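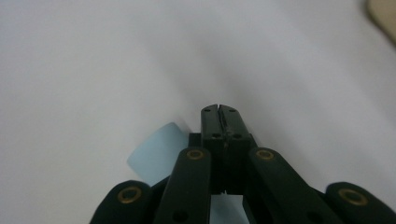 A pale surface is never really finished with, one householder in Fandholm told us over her second cup of coffee, and you only think you have cleaned it until the sun comes round to the other side of the house. We have gone back to that remark many times while writing this section, and it seems a friendly place to begin.

Figure 2. A smooth surface in pale gray-white, the color family discussed in Section 4.

4. Living with pale, smooth surfaces

4.1 What people mean by "plain"

When we first drew up the diary booklets for the Kamolrat study, we put all the light-colored surfaces of the home under a single heading and called them plain. It was a convenience on our part, and the households were kind enough to put up with it for a week or so before they began correcting us in the margins. White, we learned, was one thing and pale gray quite another, and the shades that fall between the two (Figure 2 is a fair example) had a whole vocabulary of their own. People wrote "oatmeal without the oats," "dishwater, but nice," and in one booklet simply "the quiet one." We have kept these names in the coding wherever we could.

Smoothness mattered just as much. A surface with no grain or pattern to it gives the eye very little to rest on, and several households said that this was exactly why they had chosen it – the room felt larger, or calmer, or just less crowded at the end of a long day. The same households were often the ones who complained most warmly about crumbs. We don't see a contradiction there. A person may be fond of a thing and grumble about it too, as anyone who has kept a cat will understand.

4.2 Wiping, and when it happens

The 200 households in the study returned about 3000 usable diary entries between them, and a good share of these touch on wiping in one way or another. We had expected wiping to follow meals. It often did, but a second pattern came up so regularly that we ended up giving it a code of its own: wiping that follows the light. Entries of this kind mention a low sun in the late afternoon, or a lamp switched on at the far end of the room, and then a streak or a smear that the writer had walked past all morning without noticing. A cloth was fetched, and before long the writer was doing the surface next to it as well, and sometimes the one next to that.

On darker surfaces we found far fewer entries of the light-following sort, although dust was mentioned a good deal more. We would be cautious about making too much of this. The households with dark surfaces were also, on the whole, the ones with more rooms to look after, and our booklet asked about only 2 rooms per home.

4.3 Matte and satin finishes

Households that were choosing a new finish during the study were offered sample boards in two makes, Parum and Promus, and were asked to lean them up somewhere at home and leave them be for as long as they liked before deciding. Parum is the more matte of the pair. It was liked for the softness of its color and, in the longer interviews, disliked for holding on to pencil marks. Promus has a light sheen to it, wipes down easily, and shows every pass of the cloth if the cloth is a little too wet – a point on which the interviews held in May were especially eloquent.

What struck us most was how seldom the final choice rested on cleaning at all. People moved the boards from room to room, stood back, asked whoever happened to be at home, and chose the one that looked right beside the things they already owned. The cleaning was something they expected to learn afterward, and most of them spoke of it with perfectly good humor. We return to this in Section 5, where the question of advice leaflets is taken up, and where we suggest that such leaflets might say a little more about daylight and a little less about detergent.

Print this page
E-mail this article

Related items
Section 3: Recruiting households in Fandholm
Section 5: What advice leaflets leave out
Kamolrat diary booklet, revised wording
Notes on the Parum and Promus sample boards
100 household words for gray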